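# 블로그에 셀카 올리는 거, 몇 살까지 괜찮을까요? (프로필 사진 고민)

**밤에만접속** · 오후 11시에 씀

안녕하세요, 눈팅만 하다가 처음 글 써봐요. 제목이 좀 낚시 같은데 진짜 고민입니다 ㅠㅠ

제가 블로그를 꽤 오래 했거든요. 이름은 Stillbridge이고, 화장품 다 쓴 통 후기랑 책 얘기, 가끔 장비 구경한 얘기 같은 걸 두서없이 올려요. 글은 200개 넘게 쌓였는데 제 얼굴이 나온 글은 딱 2개예요. 그것도 하나는 선글라스, 하나는 뒤통수에 가깝고요.

그런데 얼마 전에 이웃 한 분이 "글은 오래 읽었는데 어떤 분인지 전혀 상상이 안 돼요"라고 댓글을 다셨어요. 악의는 하나도 없는 댓글이었는데 그게 며칠째 머리에서 안 나가는 거예요. 그래서 셀카를 찍어봤죠. 창가에서도 찍고, 화장대 앞에서도 찍고, 립스틱 바꿔서도 찍고. Fröhlich에서 나온 벽돌색 립스틱을 바르면 거울로는 분명히 괜찮거든요? 그런데 사진으로 보면 웬 피곤한 사람이 입술만 혼자 신나 있어요.

결국 프로필 자리는 아직도 못 바꾸고 있어요. 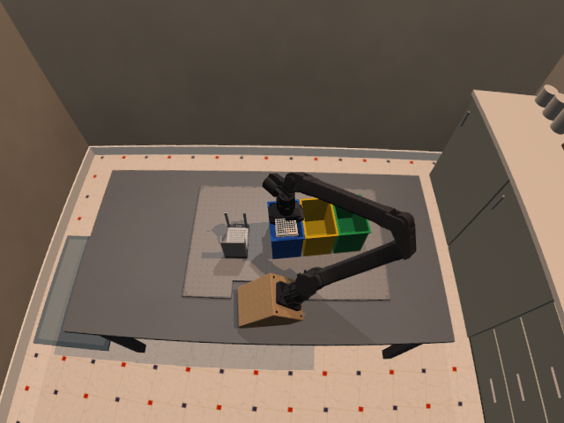
*파란 통 위에 흰 랙을 든 검은 로봇팔이에요.*

궁금한 건 세 가지인데요.

- 셀카를 올리면 읽는 분들이 글을 다르게 읽게 되나요? 화장품 후기는 얼굴이 있어야 믿음이 가는지도 궁금해요.
- 보정은 어디까지가 양심적인 건가요? 밝기만 올리는 건 괜찮은 것 같은데 턱은 좀 찔려요.
- 나중에 내리고 싶어지면 그냥 내려도 되나요, 아니면 더 이상해 보이나요?

참고로 사진 앱은 Skuller 쓰고 있고요, 블로그는 Bitance에 있어요. 얼굴 올려보신 분들 후회하셨는지 아닌지 솔직하게 들려주세요!

---

## 답글

### 귤껍질차

저는 올렸다가 내렸다가 다시 올린 사람이에요 ㅋㅋ 그래서 할 말이 좀 많습니다. 길어도 이해해 주세요.

처음 올린 건 제 머리가 인생에서 제일 잘 나온 날이었어요. 미용실 나오자마자 엘리베이터에서 찍었는데 조명이 천사더라고요. 올려놓고 하루에 열 번은 제 블로그에 들어갔어요. 남의 글 읽으러 간 척하면서요. 그런데 한 달쯤 지나니까 부담이 오기 시작했어요. 오프라인에서 이웃을 만났는데 저를 못 알아보신 거예요! 제가 먼저 인사했더니 "아…" 하시는데 그 "아…"가 아직도 들려요. 그날 집에 와서 바로 내렸고요.

두 번째로 올린 사진은 그냥 보통 날 얼굴이에요. 눈썹만 그리고 찍었어요. 지금까지 그대로 있고, 누가 뭐라고 한 적 없어요. 그러니까 제 기준은 이거예요. **아는 사람이 길에서 보고 알아볼 정도면 보정 괜찮다.** 밝기, 색감은 마음껏 하셔도 돼요. 턱은 저도 해봤는데 뒤에 문틀이 휘었어요. 문틀은 거짓말을 못 해요 여러분.

화장품 후기 얘기는 따로 할게요. 저는 얼굴 전체보다 발색이 더 보고 싶어요. 립이면 입술만, 섀도면 눈만 찍어 올려도 충분히 도움이 되거든요. 얼굴 전체가 나오면 오히려 저 사람은 원래 피부가 좋네, 이러면서 제품 얘기를 안 보게 되더라고요 (저만 그런가요?). 벽돌색 립스틱은 볼에도 손가락으로 살짝 톡톡 해보세요. 입술만 신나 있는 문제는 그걸로 많이 나아져요. 진짜로요.

그리고 셀카 찍는 순서 말인데, 제가 하는 방법 적어둘게요.

1. 오전 창가에서, 창을 등지지 말고 마주 보고 서요. 커튼은 얇은 거 한 겹만 치고요. 폰은 눈높이보다 아주 조금만 위로. 너무 위로 올리면 옛날 얼짱 각도가 돼서 나이가 두 배로 드러나요.

 기다리는 동안은 화면 말고 방 안의 다른 걸 보고 계세요. 저는 주로 책장을 봐요. 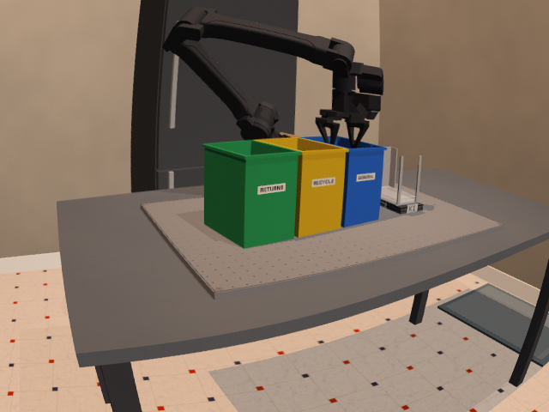

2. 11장 정도 연달아 찍고 그 자리에서 절대 고르지 않아요. 찍은 직후에는 전부 이상해 보여요. 저는 저녁 먹고 골라요.

3. 고른 걸 작게 줄여서 봐요. 프로필은 어차피 동전만 하게 나오니까 모공은 저 혼자만 보는 거예요.

4. 올리고 나서 그날은 블로그에 안 들어가요. (이건 저도 아직 성공 못 했어요.)

내리는 건 마음대로 하세요. 저 내렸을 때 물어본 사람 아무도 없었어요. 서운할 정도로요.

### 흰양말

안 올려도 됩니다. 저는 글만 읽어요.

글고 Skuller는 기본 설정에 피부 보정이 켜져 있을 수 있으니까 설정 한번 보세요. 제 폰은 켜져 있었음.

### 두번째서랍

위에 귤껍질차 님 글 읽고 문틀에서 커피 뿜었어요 ㅋㅋㅋㅋ

저는 조금 다른 의견이에요. 셀카는 읽는 사람한테 보여주는 것도 있지만 내가 나를 어떻게 보는지 남겨두는 거라고 생각하거든요. 제 블로그가 꽤 오래돼서 옛날 사진을 보면 다 똑같은 각도예요. 왼쪽 얼굴, 턱 당기고, 입은 반쯤 다물고. 당시엔 그게 최선의 저였나 봐요. 그때 눈썹이 실처럼 얇은데 표정은 세상 당당해요. 부끄럽긴 한데 지우기는 싫더라고요.

제가 Bitance로 옮기면서 글 2000개를 하나씩 정리했는데요 (미쳤죠), 제일 오래 멈춰서 본 게 잘 쓴 글도 아니고 그냥 얼굴 사진들이었어요. 화장 지우다 말고 찍은 것, 앞머리 망한 날 찍은 것. 후기용으로 공들여 찍은 제품 사진은 휙휙 넘겼고요.

그래서 저라면 프로필은 지금 그대로 두고, 글 중간에 가끔 한 장씩 넣어볼 것 같아요. 이웃분이 상상이 안 된다고 하신 건 얼굴을 내놓으라는 말보다는 궁금하다는 말에 가까워 보여요. 손 사진이나 그날 입은 옷 사진부터 시작하셔도 되고요. 저는 매니큐어 사진부터 시작했어요, 다섯 손가락 중에 세 개만 잘 발린 걸로.

나이는 걱정 마세요. 제 이웃 중에 손주 보신 분이 계신데 셀카 제일 많이 올리세요. 립도 제일 빨개요. 혹시 올리시면 여기 링크 남겨주세요, 구경 갈게요!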